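Helar FAQ: Training and Data

How many demonstrations did you record?
We recorded 1526 and kept 1341. The rest had tracking gaps.

Does every recording start with the fingers open?
Yes. The policy learns the approach as well as the grasp, so we keep the part before contact.
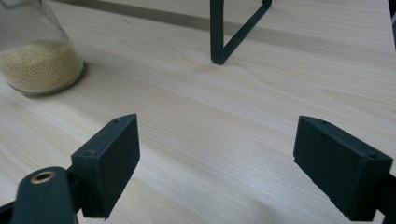

Paavo Tikkanen asked whether 400 demonstrations would be enough for one task. For a single task, yes. We saw little gain past that.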